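**Ticket 142: mug tree, staff kitchen, Mollside**
Status: closed, monitoring
Raised by: B. Partington
Category: kitchen fittings / small items

**Reported fault**
Mug tree rocks when a mug is taken off and has gone over twice. One Danard mug chipped at the rim (binned). Stand is otherwise sound, no splits in the post.

**Log**

09:10. Put the stand on the worktop beside the kettle, unloaded. Rocks corner to corner. Moved it to the table. Still rocks, same corner. Worktop ruled out.

09:25. Turned it over. Screw holding the post to the base was proud of the wood by a hair. Tightened by hand with a No. 2 driver. Rock reduced but still there.

09:40. Checked the underside with a steel rule. Slight high spot next to the screw hole, probably swelling from standing in water on the drainer. Left on the radiator shelf to dry until the afternoon.

14:15. Sanded the high spot, 120 grit then 240. Wiped down. Sits flat unloaded.

14:30. Load test, one mug at a time. Stable with one on any peg. With 3 mugs on the same side it tips if knocked. Put down to small base and long pegs, no fault found.

14:50. Pegs checked for play. One lower peg turned in its hole. Wood glue, left overnight.

Next day, 08:45. Peg firm. Put back on the table with the white mug with the black handle and the face on it. 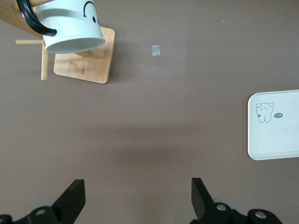
*Photo: Beverley Partington, ticket 142, attachment 3*

**Comments**

> Is it all right to hang the big Grolier mugs on it again? Žukauskas office has the same stand and theirs is fine with them.
> B.P.

Up to 900 g in total, spread over both sides. The Grolier mugs are heavy, so one each side and no more. Do not stand it on the drainer.

**Outstanding**
- Felt pads for the base, not in stores. Ordered with the July consumables.
- Recheck the glued peg when the pads are fitted.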